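Tevell desk, nine months in
Last updated: July 30, 2020
3 min read

I bought the Tevell in November, mostly because my old desk wobbled every time I typed. It came in 2 boxes, and I had it together before dinner (the Allen key they give you is junk, use your own).

The good stuff first. It doesn't move! I can lean on it, I can write on it, and the 23-inch depth is plenty for a laptop and a plate of toast. I paid $80 more than the Platine would have cost, and I'd do it again – the Platine's legs felt flimsy in the store.

What bugs me is the finish. Cold drinks leave rings if you don't wipe up fast, so everything gets a coaster now.

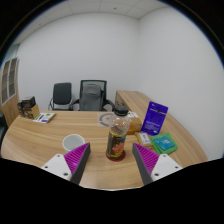

Natanael Pacheco wrote in to say his Tevell marked in the first week too, and a thin coat of furniture wax every couple of months fixed it for him. I've tried it once so far and the rings do come off easier.

The cable tray is too shallow for a power strip. I ended up screwing a cheap Mfinanga basket underneath, and that's been fine. The drawer sticks a bit on humid days – a rub of candle wax helped.

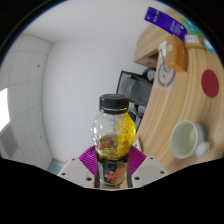
Drink break, black cap on.

Four stars from me. I'd buy it again, but I'd wax the top before putting anything on it.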